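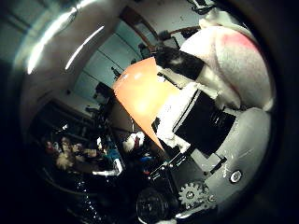 Fig. 9.1. Orange cone-shaped object, close up.

Chapter 9
Accounts That Outlive Their Owners

What you need before starting: Chapter 4 (directories) and the part of Chapter 6 on groups. Skim them again if it's been a while. Key terms in this chapter: joiner, mover, leaver, orphaned account, dormant account, system of record, reconciliation, grace period.

Start with a case. Cendent, a mid-size freight broker, ran its first full account check on March 31, 2024. A Sunday, picked so the directory would be quiet. The directory held 3,014 accounts. Of those, 504 matched no current employee, no contractor on file, no documented service. Some had been idle for years. A few had logged in that same week.

Those last few are the ones to worry about. An old account with no activity is a door left unlocked. An old account with activity is a door someone is using, and you have to find out who. In Cendent's case most turned out to be scheduled jobs - somebody had set up a report under their own login, left the company, and the report kept running. Two were former staff of Lahlou, the contractor that had built the billing system, still checking on things they no longer had any business checking.

No passwords were stolen. No attack. Every one of those logins was a valid user with valid credentials, and that is why the alerts never fired. Monitoring tools look for odd behavior. A known account doing what it always did is not odd.

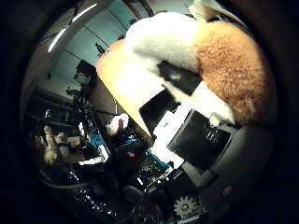

9.1 Joiners, movers, leavers

Three events change what a person should be able to reach. They join. They move to another job inside the company. They leave.

Joining gets the most attention. The new hire complains if it goes wrong, loudly, on day one. So it mostly works.

Leaving gets some. Human resources sends a notice, IT disables the main account. Usually the same day, sometimes not. What gets missed is everything outside the main account: the shipping portal with its own login, the shared mailbox, the API key pasted into a script, the VPN certificate good for another year.

Moving gets the least. A clerk goes from payables to purchasing and keeps the payables rights "for the handover." The handover ends. The rights stay. Do this three times over a career and one person can create a vendor, approve it and pay it. Auditors call this privilege creep. You'll see the term again in Chapter 11 under separation of duties, so learn it now.

Note the difference between the terms, as students mix them up on every assignment:

Orphaned account. No living link to a person or a service owner. It may be in daily use.

Dormant account. Has an owner, hasn't been used for a set period. The owner may be on leave.

An account can be both. The fix is different, though. A dormant account gets a question sent to it's owner. An orphaned account has no owner to ask, so someone has to be assigned before anything else happens, even if the assignment lasts a day.

9.2 The system of record

Every identity program needs one list that wins arguments. For employees that is nearly always the HR system. At Cendent it was Gakoveck, a payroll and personnel package, and the rule written into policy was short: if Gakoveck says the person is gone, the person is gone.

Good rule. It had two holes.

First, contractors were not in Gakoveck. They sat in a spreadsheet kept by purchasing, updated when somebody remembered. A contract would end in September and the row would still say active the next spring.

Second, timing. Gakoveck sent its changes to the directory in a nightly batch. A person let go at nine in the morning kept full access until the batch ran. For ordinary departures, fine. For a firing, not fine at all. There has to be a manual path for urgent cases, and it has to be tested. Write down who may trigger it, who can undo it, and how the HR record catches up afterward.

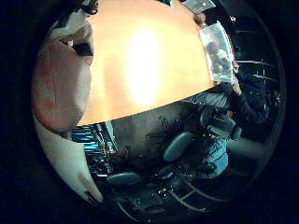
Fig. 9.2. Wooden tabletop with glare.

Service accounts are a separate problem. No HR record will ever exist for them. They need there own register - name of the account, what it does, which system depends on it, a human owner, a backup owner, review date. When the human owner leaves, the leaver process has to look in this register too. Put that step in the checklist, in writing.

9.3 Reconciliation

Reconciliation means comparing two lists and explaining every difference. Nothing fancier than that. One list is who should have access. The other is who does.

The hard part is the matching. Directory says "zatallah." HR says Ziad Atallah, employee number such-and-such. The shipping portal has an email address from before the company changed its domain. Same person, three spellings, no shared key. Cendent used a tool called Semov to do a first pass on employee number, then email, then name. Name matches were never accepted without a human look. Two people can share a name, and disabling the wrong one on a Monday morning is a quick way to lose support for the whole project.

Order of work, roughly as you'd do it in the lab:

Pull both lists on the same day. Old exports give false mismatches.
Match on the strongest key first.
Sort the leftovers into person, service, unknown.
Assign a temporary owner to every unknown.
Disable, wait, then delete. Never delete first.

The waiting is called the grace period. Cendent set it at 18 days,

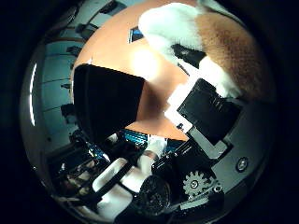 long enough to catch the biweekly jobs but not the month-end ones, and so the month-end close broke. The finance reports ran under a disabled account and came out empty. Restoring took minutes only because the account had been disabled and not deleted. The period was later stretched to cover a full month-end plus a week.

Exercises for this section are at the end of the chapter. Before you go on to 9.4, list every account you hold yourself, school, work, anything, and mark the ones you would have trouble closing. Keep the list. It gets used in the lab.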